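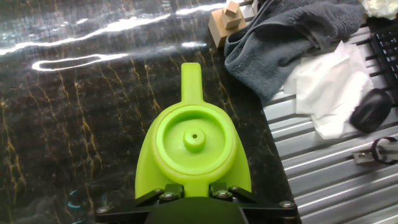 Walking to Brirkura: the hill shrine above Cilemville

The pilgrim path to Brirkura leaves Cilemville behind the old bus depot and climbs 322 metres to the shrine terrace. It is sealed for the first kilometre, then gravel, then stone steps. There are 287 of these, uneven in height, with a handrail on the left side only.

Three routes meet at the Gu crossing. The eastern route, from Nisusa, is the oldest and carries most of the February traffic, when nearly 4,000 walkers make the ascent over a single week. Outside that period the path is quiet and the tea kiosk at the crossing opens on Wednesday mornings only.

The shrine itself is a plain rendered building with a timber porch. The original roof was replaced in corrugated iron after storm damage, and the bell now hangs from a separate steel frame beside the cistern. Visitors remove shoes at the porch. Candles are lit outdoors, in the sand trays — the interior has been closed to open flame for years.

Allow 2 hours up from Cilemville and slightly less down. Water from the cistern is untreated. The last bus to Nisusa departs the depot at 5.40 pm.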